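Open Day Visit Report: Food Handling Demonstration at the Flovell Workshop

March 20, 2018
By A. Fernandes

1. Purpose of the visit

The visit formed part of the second-year automation module. The aim was to watch a robot arm do a kitchen task and to note how the task was split into steps. The host, Flovell, opened its workshop for one afternoon and ran the same demonstration for each group.

2. Equipment

The arm was fixed to one side of a table with a reach of 810 mm. It carried a two-finger gripper. Control software was Dristik, version 2, which the host also uses for its packing cell. Finger speed was limited to 20 mm per second near the table. Operators told us that nearly 2,000 practice runs had been logged before the open day.

3. Task

The task, named Nasska by the host, is the assembly of an open sandwich. Items are placed by hand at the start and their positions are not measured. The arm has to find each item from the wrist camera, take hold of it and set it down on the plate. A run is stopped if it takes longer than 300 seconds.

4. Observations

Soft items were the main difficulty discussed. A lettuce leaf has no fixed shape, so the grip point must be chosen again on every run. Bread can be gripped by the crust with less risk of tearing. The wrist view also includes both fingers, which helps in judging the gap between them but hides part of the table. Shadows beside the taller items made their edges harder to locate. With the fingers open over the table, the slice lay on the green plate with the leaf over part of it, and the bowl next to it was empty.

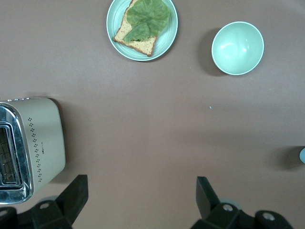 5. Further work

Our group will write a step list for the same task in April, using the simulator in the teaching laboratory. Grip force was not shown on the operator's screen during the visit. A request for the logged values has been sent to Flovell.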